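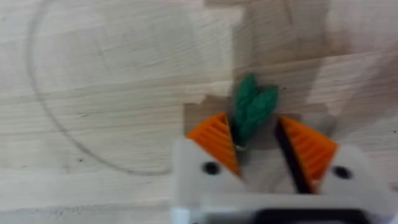 Home Reports Grants Staff Login

Tallach Community Orchestra
Mid-year report to the Dudilis Fund
February 5, 2014

Dear Naheed,

You asked for something shorter than last year's report, and the board agreed with you so fast that I have tried not to take it personally. I am still going to go through the grant in the order it was written, since Normunds will check it against the application either way.

Instrument repair. This was the biggest line and it is mostly spent. The second bassoon is back from the shop and now plays every note it was built to play, including the low ones we had been arranging around since before I was hired. The timpani were in worse shape than the estimate allowed for. Irfan Tarar took one look inside the larger drum and asked who had been storing sheet music in it. We have not found out. The music was a march, and the parts were incomplete.

The repair shop gave us a discount for sending everything in one load, then took it back in the form of a delivery charge. I argued and got half of it. The receipts are in the folder Normunds asked for, in the order he asked for.

Rehearsal space. We moved into the Ghauri building in September as planned. The acoustics are kind to brass and cruel to violas. Heat is included in the rent, and it arrives at full strength near the end of the slow movement. Dorian Aubert has spoken to the landlord twice, and the landlord now knows a good deal about tuning. The lease runs through the end of your grant period. I'd like to talk about what happens after that before it becomes what happened.

New players. We said we would recruit 10 adult players who had not touched an instrument since school. We have them, though the balance is not what a composer would have picked. Flutes are plentiful. We have three new clarinets, and one brave man who came in to ask about parking and is now learning the viola. Attendance has held up well outside of the holidays. Two players have asked to move to an easier part, and a few more should have.

The beginner sessions on theory did poorly. I wrote them, so I can say so. People who have been at work all day do not want to hear about the circle of fifths from a man with a dry-erase marker. We dropped the last of them and put the hours into sectionals, where people can at least make noise. It was a change to the approved plan, and I should have told you before I did it.

Concerts. Fahad Arain conducted the fall program, which ran long. The overture went well. The symphony began well and ended together, with some private journeys in between. The audience was bigger than the one last spring and stayed put at intermission, possibly on account of the rain. Ticket money covered the hall and the programs but fell short on the piano tuning.

The spring program has three pieces on it, one of them new to us and harder than it looked on the recording. Fahad is confident. The horns have asked for a meeting.

Money. We are under budget on printing and over on repair, and I am asking to move the first into the second. We also switched our bookkeeping over to Trosix, which was supposed to save me an evening a month. So far it has cost me several, mainly because it listed the bassoon as a vehicle. The figures in the attached sheet have been corrected by hand and Irfan has been over them as well.

What we need from you: a yes or no on moving the printing money, and a time to talk about the lease. I would also like to know if the final report can be late by two weeks, as the due date lands on the spring dress rehearsal and I will be moving chairs.

You are welcome at any rehearsal. Bring a layer you can take off.

3 comments 2 shares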